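4.3 Why growers kept the old sprayer settings

The drift rule for the Esberg valley asks for three things: coarser nozzles, a lower boom, and a strip left unsprayed along any ditch that carries water in spring. Growers told us they had no quarrel with any of them. They then went out and sprayed much as before, and did so in plain view of the road, which made our field work easier than we had planned.

We had 3149 spray records from farms on both sides of the Zamlow canal. Of these, 443 showed a nozzle change in the first season after the rule took effect. A further batch showed a change on paper only, with the new nozzle type written in and the old flow rate left standing beside it. Those two entries cannot both be true of the same machine. We coded these records as "no change," over the mild protest of one coauthor, who felt that buying the nozzles ought to earn some credit even if they stayed in the glove box.

Price explains less of this than the farm press would suggest. A full set of nozzles costs less than one tank of herbicide, and the county paid half. What came up again and again in the interviews was coverage. A coarse spray looks wrong to someone who has spent thirty years learning what a good spray looks like. The drops are big, the leaves seem patchy, and the weeds take their usual week to die, during which time the neighbors have opinions. One grower ran the new set for a morning in November on winter wheat, did not care for it, and had changed back by lunch.

The unsprayed strip did worse still. On rented land the strip is rented too, and tenants on the Younis tract pointed out that no landlord had offered to knock it off the bill. Owners left a strip more often than tenants did, though their idea of its width varied with the price of corn. Earlier work by Ramadan on hedgerow payments in the same valley found a similar split, and we regret not reading it before designing our survey, as it would have saved us a page of questions on "stewardship values" that almost everyone answered with a row of fives.

Training had a small effect. Growers who attended a session at the Grastutex demonstration farm were more likely to lower the boom, a change that is free and can be undone from the seat. Attendance was also highest among those who had already lowered it. We make no strong claim about which came first, and the sign-in sheets, several of which list the same person twice, do not help.

Figure 3. Interior view, computer rendering.
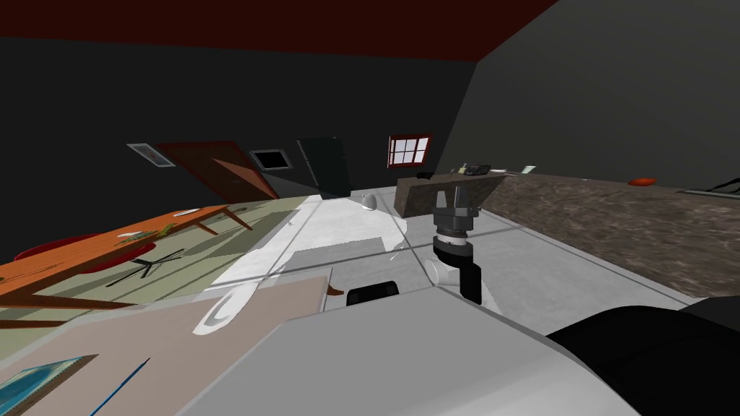
Boom height, then, is the one part of the rule that we would expect to survive a second season without further payment. The nozzle change might follow if the dealers fitted the coarse set by default, as most growers told us they run whatever comes on the machine.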